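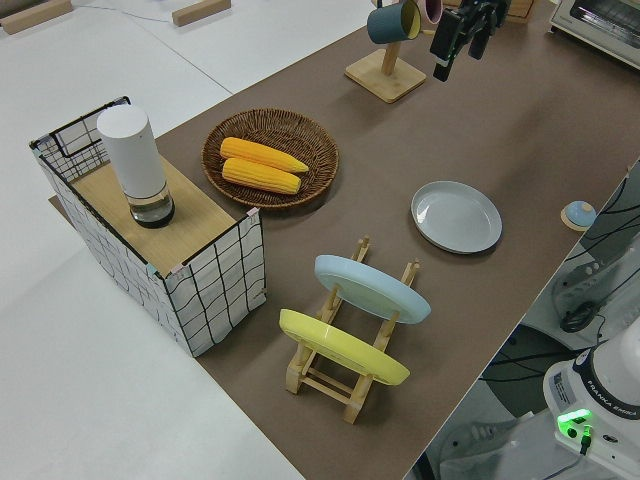 Company News: Home and Kitchen

Pandia to Open Kitchen and Tabletop Store in Gurkusside This September

GURKUSSIDE, 2020-07-26 – Pandia, a retailer of kitchen and tabletop goods, will open a store on Szczepańska in September. It will be the company's second location and its first in Gurkusside.

The store will cover 1,264 square feet on the ground floor. It will sell storage baskets, serving trays, plates, mugs and mug trees, along with a small selection of countertop appliances. Pandia will carry 70 items from the Lostar line at opening, and more will be added before the end of the year.

Lostar is Pandia's own line of everyday kitchen goods. It was introduced online last year and has been sold at the company's first store since the spring. The line is meant for small kitchens where the counter is also used for prep, serving and storage.

Goods in the new store will be set out on long tables covered in brown paper, in the way people use them at home. A wicker tray may hold corn on the cob. A fabric basket may have a wooden board laid across the top so that it can be used as an extra surface. Mugs will hang from wooden mug trees. Customers may pick up anything on the tables, and boxed stock will be kept on shelves along the back wall.

The company said it chose this layout after customers at the first store asked how large the trays and baskets were once they had something in them. Product cards will list outside measurements, weight and care instructions. Each card will also say whether the item can go in the dishwasher.

Plates and mugs will be sold singly as well as in sets. Pandia stopped selling mugs only in sets earlier this year, and the same rule now applies to plates. Colors can be mixed. Customers who bought Lostar plates or mugs online may exchange unused pieces at the Gurkusside store with a receipt.

Orders placed through the Pandia website can be collected at a counter near the side entrance. Collection will begin on opening day. Large orders will be held for up to 10 days, after which they will be returned to stock and refunded. Home delivery within Gurkusside will be offered later in the fall, and delivery fees will be posted on the website before the service starts.

The number of customers inside the store will be limited, and face coverings will be required. Hand sanitizer will be available at both entrances. The first hour of each weekday will be set aside for older customers and anyone who prefers to shop when it is less crowded.

Pandia is hiring for sales, stockroom and collection counter positions, both full time and part time. Applications are open now and can be made on the company's website. Training will take place at the first store during the weeks before opening.

The exact opening date and regular store hours will be announced in August.

About Pandia
Pandia sells kitchen and tabletop goods online and in its own store. The company also designs and sells the Lostar line.

Press inquiries: Pandia Press Office, Szczepańska, Gurkusside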